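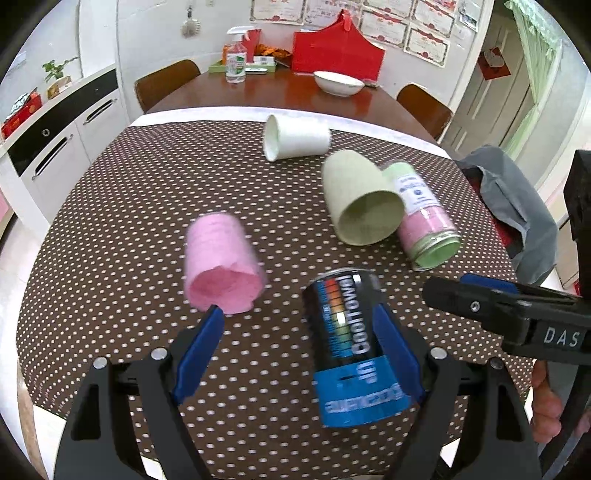 4. Working for the Gripper

4.1 From cleaning to demonstrating

Cernley had been a contract cleaning firm long before it became, in the words of its own intranet, a "skills partner." The change came when Winari, which builds software for household robots, asked whether the firm could supply people who were good at ordinary domestic tasks. Cernley replied that it had a building full of them. Within a season the Skorville branch had moved a portion of its cleaning staff onto demonstration work. They were issued hand-held grippers and told to go on doing what they had always done, only with fewer fingers.

The job title changed from cleaner to demonstrator, and the hourly rate went up by an amount that our informants described as polite. The mop cupboard was relabeled Equipment. Most of the mops stayed in it.

We spent part of the spring with the demonstrators at Skorville and made a shorter visit to the Toledo office, where recordings are reviewed. Our interest in this section is narrow. The robots for which the recordings are intended had not reached either site by the time we left, and we have nothing to say about how well they work. Automation had nonetheless arrived in the branch some time ago, in the form of schedules, rejection codes and a new way of picking up a cup.

4.2 The task as written and the task as done

The task we observed most often is listed in the Winari guide as "restore fallen containers." A table is laid with a cloth, containers are laid on their sides, and the demonstrator stands them up with the grippers. The guide gives this a page and a half. It asks for natural motion, a varied starting arrangement and no hesitation. Several demonstrators pointed out that natural motion, for a person faced with a fallen cup, does not begin by holding a tool in front of their hand.

Every one of them had an account of which containers were reasonable and which were not. Paper cups were considered treacherous because they give way between the pads, and a cup that has been squeezed a few times begins to hold a grudge. Cans were thought honest, although inclined to roll. Jars were disliked for their weight and liked for staying put once they were up. None of this appears in the guide, where all of these things are called "container." When we asked a supervisor whether the distinction ought to be written down, she said that it had been, on a sheet of paper inside the Equipment cupboard, and that the sheet had since been used to level a table.

Former cleaners had a further difficulty, which they found funnier than their managers did. Making the mess was now half of the job. Between recordings the containers had to be knocked over again in a fresh arrangement, and people who had spent years setting rooms straight were being asked to unset them, on schedule, in a way that looked accidental. One demonstrator told us that she still could not do it without checking the door. Another had developed a method of letting go of things slightly too early, and was regarded by her colleagues as an artist.

Left to themselves, they produced very tidy disorder. Cups ended up parallel. Openings faced the same way. Toledo sent back a note asking for "more realistic clutter," and a short training session on clutter was duly held, with a sign-in sheet.

4.3 Rooms that are meant to look lived in

The recordings are made in furnished rooms. Winari's stated preference is for places that resemble homes, and the guide warns against clearing the background. This, too, went against habit. Demonstrators described walking past a jacket on a chair for a whole shift and feeling it look at them. A bowl left on the dining table, in their former employment, would have been a complaint from a client. It was now "scene diversity," and moving it without a note in the log was an offense.

The effect on the standing of the work was curious. As cleaners, the staff had been expected to leave no trace of themselves in a room. As demonstrators they are recorded continuously, and yet the instructions ask for much the same thing: no talking, no faces and no sleeves with writing on them. Hands are tolerated. A demonstrator who had worked for Cernley for most of her adult life remarked that she had finally been put on film and was still supposed to be out of it.

Rooms are shared, so the tables fill up. When two people work across a single table, each has to account for where the other's tools are, and this takes up a share of attention for which there is no field on the form. Pairs who got on well settled into a rhythm of small noises, which the rule against talking was agreed not to cover. Pairs who did not get on produced, according to Toledo, excellent data, with very little interference.

4.4 Counting

Cleaning at Cernley had been paid by the hour and judged by whether anyone complained. Demonstration is paid by the hour and judged by episodes. An episode is one recording of one task from start to finish, and each demonstrator is expected to have 200 of them accepted in a working week. The word "accepted" does a great deal of lifting in that sentence. In May the branch submitted about 3000 episodes and had 1415 returned, most of them under a code meaning that the motion was "atypical."

We asked at both sites what a typical motion was. At Skorville it was held to be whatever Toledo had liked the day before. In Toledo, the reviewers explained that they compared each episode with the ones already accepted, so that typical meant similar to earlier typical ones. They were courteous about this and a little tired. They had targets of their own, which were also expressed in episodes, and a reviewer who paused to consider what a wrist had been trying to do fell behind.

The practical result was a gradual narrowing of the ways in which people at Skorville picked things up. One demonstrator had a habit, from years of kitchens, of tilting a cup against its neighbor to get it started. It was quick, it rarely failed, and it came back marked atypical so many times that she dropped it. Her acceptance rate improved. She mentioned that she had caught herself, at home, approaching a mug squarely from both sides, and that her husband had asked if her hands were hurting.

It would be easy to file this under deskilling, and we were tempted, having brought the literature with us. The demonstrators did not quite accept the term. Several took evident pride in what they could do with the grippers, and there was a good deal of informal competition, conducted during breaks with biscuits. What they objected to was that the skill which had got them the job was the one being filtered out, and that the filter was in another office and did not answer its phone after three in the afternoon.

4.5 The working surface

Some of what the staff knew was stored in the table. The cloth, for instance, was a matter of feeling. A bare polished top lets a light cup slide ahead of the pads, and the demonstrators much preferred fabric. Fabric, however, creeps and folds, and a fold under a cup is enough to tip it back over. The guide is silent on folds. Opinion at Skorville was divided between those who smoothed the cloth between episodes and those who considered smoothing to be a form of cleaning and therefore no longer part of their duties. The second position was held mostly on principle, and mostly by people who smoothed it anyway when they thought we were writing.

The pads were the other matter. They need a wide opening to get around a container lying on its side, and a wide opening takes up room that a cluttered cloth does not offer. When containers touch, reaching for one means negotiating with the next. Figure 3 shows the kind of layout in question.

Figure 3. Restore task, Skorville branch. Hand-held gripper with jaws open over a polka-dot cloth; a can, a pink paper cup, a pale green cup and a lidded jar lie on their sides, the green cup and the jar touching. Part of another gripper is at left.
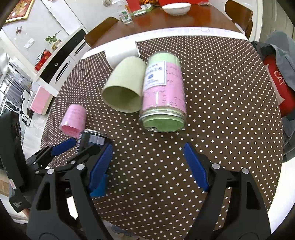 4.6 Who is being trained

Cernley's managers spoke of the demonstrators as teachers. The word appears on a poster in the corridor, above a stock illustration of a robot at a school desk. It was received with some reserve. Teachers, as a demonstrator who had once worked in a school kitchen observed, are usually told who is in the class and whether anybody passed. The staff at Skorville had seen no results from Winari of any kind. They had been sent a thank-you video, which would not play on the branch computer.

On the question of whether they were training their replacements, answers varied less than we had expected. Most thought it unlikely to happen before they retired, basing this on their daily experience of how hard it is to stand up a paper cup. A few had asked outright and had been told that the product was aimed at private households, where, it was pointed out to them, nobody from Cernley currently worked. The younger staff found this less comforting, as several of them cleaned private households in the evenings.

The cleaning contracts, meanwhile, had gone on as before with fewer people on them. Those who had stayed behind on cleaning covered additional floors and regarded the demonstrators with a mixture of envy and disbelief. At the time of our last visit a rota was being drawn up under which everyone would do some of each. The draft had been through several versions, and the main obstacle was that no one could agree whether laying the tables for the recordings counted as cleaning or as demonstrating, and so which budget should pay for the cups.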